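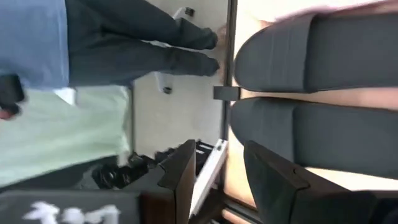 Our floor by the white shelf, black heap and all.

Shoes and bags on the floor of a shared room, bins or no bins?

gumleaf_jo
Hi all, long time reader and I finally have a question of my own. We share a room in Jonbridge with a few other people, everyone comes and goes at different hours, and the bit of floor at the base of the white shelf has turned into a dumping ground. Shoes, bags, whatever's in your hands when you walk in. All black, because apparently every one of us shops at the same place, and on the light grey floor it looks like something crawled in there and died.

I've been told to "just get a shoe rack". I've had a shoe rack. It became a rack for everything except shoes, and the shoes went in front of it.

What I'm thinking now is plastic tubs. Wurnlow has the open ones on special until the end of May, 18 litres for the big size and 9 litres for the small. Has anyone done tubs for shoes in a room that isn't a proper entry? Does it just move the mess up off the floor and give it walls?

Also open to being told to stop caring, but please be gentle.

paddock_pete
Tubs are a trap. We did tubs. First week, gorgeous. Second week there's a wet umbrella in with the good runners. By winter the bottom of each one had a layer of grit, dead leaves and a sock no one would claim. You can't see the bottom of a tub once there's stuff in it, so you never clean the bottom of a tub.

Flat boot tray, 2 of them if you've got the wall. Done.

marmalade_w
Going to disagree with Pete (hello Pete!). Boot trays are great if everyone wears one pair and lines them up nicely. With people coming and going at odd hours they'll kick them off in the general direction of the tray and you're back where you started, only with a tray to trip on.

We use tubs and love them. The trick for us was one tub per person and a colour each. My lot are grown adults and it still worked because of the colours. If there's a boot sticking out of the yellow one I know exactly whose door to knock on.

gumleaf_jo
Colours is a good idea, I hadn't thought past grey! Everything in my life is grey.

Pete, the grit thing worries me. Is that a lid problem or a people problem?

paddock_pete
People problem. It's always a people problem. But a lid would've made it worse, they'd have put the shoes on top of the lid.

zbig_w
Zbigniew Wasilewska here, I don't hide behind a handle very well. I fit out storage for sheds and clubrooms, so I've got opinions.

Jo, before you buy anything, look at where people stop. They don't stop where you want them to stop. In your photo the loose stuff has gone right up against the bottom of the shelf, so that's where the hand lets go. Put whatever you buy in that exact spot. If you put it a couple of steps away you'll have lovely tubs and the same heap.

Second thing, what's on the bottom level of that shelf? If it's things you use twice a year, lift them up high and give that level over to bags. Bags are half your trouble, they slump over and take up the space of three pairs of shoes.

And what are the little black things on the floor near the wall? If they're doorstops, watch you don't block them in with tubs.

gumleaf_jo
Oh this is so helpful, thank you! I'll go and look properly at the bottom of the shelf. I've been treating it as furniture I'm not allowed to touch, which is silly, it's only a shelf.

And yes, I'll leave clear floor near the little black things. I've stubbed a toe down there before and I'm not keen to hide them behind something.

tessellate
Can I put in a word for hooks? Bags go on hooks. Shoes go on the floor. Bags in tubs are a nightmare, the straps get wrapped around everything and you pull out one backpack and bring the whole lot with you. A row of 5 decent hooks would fix half of this for less than the price of one big tub.

marmalade_w
Hooks only work if you're allowed to drill. And the adhesive ones come down at three in the morning and you think you're being burgled.

tessellate
Get better adhesive ones then. The Woltico ones have held my gym bag for two years.

marmalade_w
Had Woltico. They're the ones that fell.

tessellate
Did you wipe the wall down first?

marmalade_w
...moving on.

gumleaf_jo
Ha. We can't drill, or at least I'd have to ask and then ask again. I'll keep hooks in mind for later.

Update though! I did go and get a tub, just the one to start with so I could see the size of it in the room before committing. I went red, marmalade_w, you'd be proud. Had it up on the light wood table while I worked out what it could hold.
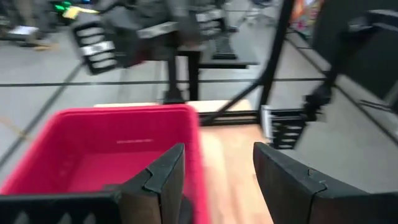

I was worried red would be a lot, and it is a lot, but I think that might be the point? You can't walk past it and pretend you didn't know where your shoes go. I like that it's a smooth glossy plastic too, Pete, so a wipe with a damp cloth should get the grit out if I can get people to empty it first (big if, I know). The rim's nice and chunky as well, so it's comfy to carry.

Now I'm dithering over whether to get more of the same or mix in some smaller ones. My feeling is that small tubs look neater but boots won't go in them, and there are definitely boots here in winter.

zbig_w
Same size, all of them. Mixed sizes look fine in the shop and then someone's always got the wrong one. You also want to be able to stack them when you mop.

Good pick on a smooth one. The woven-look ones hold dirt in every little gap, and you end up out the back with a toothbrush.

paddock_pete
I'll admit that's a nicer colour than ours were. Ours were clear, so you got to look at the sock.

Still say you'll be tipping leaves out of it by July.

kelpie_mum_of_too_many
Just found this thread and I'm feeling very seen. One thing I'd add, put an old towel or a cut-down bit of bath mat in the bottom of each tub. When it gets feral you lift the mat out, shake it off the back step and chuck it in the wash. We do it for dog gear and it's the only thing that keeps the laundry from smelling like a creek.

marmalade_w
Ooh, a mat! Stealing that.

babalola
Contrary opinion coming. Why does each person need somewhere for more than one pair? I'd make the rule that you leave the pair you came in wearing and the rest live in your own room or your own car. We cut our pile down to almost nothing that way and didn't buy a thing. I see so many people on here buying containers for stuff that shouldn't be there in the first place.

tessellate
That's fair in a house, babalola, but Jo said it's a shared room with people in and out. Some of them probably don't have an "own room" there to take things to.

babalola
Car then. Or a locker. I'm only saying try the rule before the shopping.

gumleaf_jo
I don't hate the rule! I might do both. One tub each, and if it doesn't fit in the tub it goes home with you. That way I'm not the shoe police, the tub is.

Plan as it stands, please yell if it's stupid:

Same size tubs, different colours, right at the base of the white shelf where the heap is now
Bath mat offcuts in the bottom
Bottom of the shelf cleared for bags
No tubs near the doorstop things
Hooks if I ever get permission

zbig_w
Not stupid. Measure the width of the shelf first, and measure the tub at the rim, not at the base. They taper. I've seen people buy a full row by the base measurement and have the last one sitting out in the walkway.

gumleaf_jo
Oh no. I measured the base.

paddock_pete
Of course you did. Keep the receipt.

gumleaf_jo
Going back with the tape measure after tea. Will report in once the others have had a few weeks to ruin it.

kelpie_mum_of_too_many
Please do, and put up a photo of the heap spot when it's done! I want to see if the boots fit.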